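인쇄 | 이메일로 보내기

양손 그리퍼 시연 데이터 수집 참여자를 찾습니다 (Lolham 실내 작업 연구)

안녕하세요, Lolham에서 집안일 조작 연구를 하고 있는 사람입니다. 저희가 지난번에 시연 1,688개로 정책을 학습시켜 봤는데요, 서랍 여닫기는 꽤 잘 되는데 천 개기는 아직 많이 헤맵니다 ㅠㅠ 제 손버릇이 데이터에 너무 많이 들어간 것 같아서, 이번에는 여러 분의 손을 빌리고 싶어요!

하실 일은 어렵지 않습니다. 그리퍼를 양손에 하나씩 들고 평소 집에서 하듯이 물건을 집고, 옮기고, 서랍에 넣어 주시면 됩니다. 로봇을 조종해 본 적 없으셔도 괜찮아요. 첫날에 제가 옆에서 같이 연습해 드립니다.
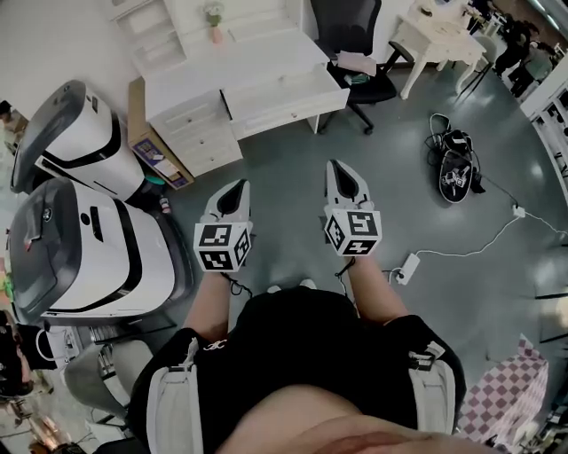 양손에 그리퍼를 든 모습. 끝에 달린 흰 큐브의 마커로 손 위치를 추적합니다.

한 번 오시면 60분이고, 총 6회 참여해 주실 분을 찾습니다. 중간에 쉬는 시간도 넉넉히 드려요. 왼손잡이 대환영입니다(지난번엔 한 분도 안 계셨거든요). 만 19세 이상이고 손목이나 어깨에 통증이 없으면 지원하실 수 있습니다. 편한 옷에 운동화 차림으로 오세요.

수집은 8월까지 이어지고, 신청은 5월 23일에 마감합니다. 참여비는 매회 끝나고 바로 정산해 드려요. 얼굴과 목소리는 저장하지 않고, 동의서는 첫날 같이 읽어 보면서 설명드릴게요.

신청하실 분은 아래 이메일 링크로 가능한 시간대와 주로 쓰는 손을 적어 보내 주세요. 제목에 꼭 "Manatard 참여"라고 써 주시고요, 궁금한 점도 편하게 물어보세요!

이메일 | 인쇄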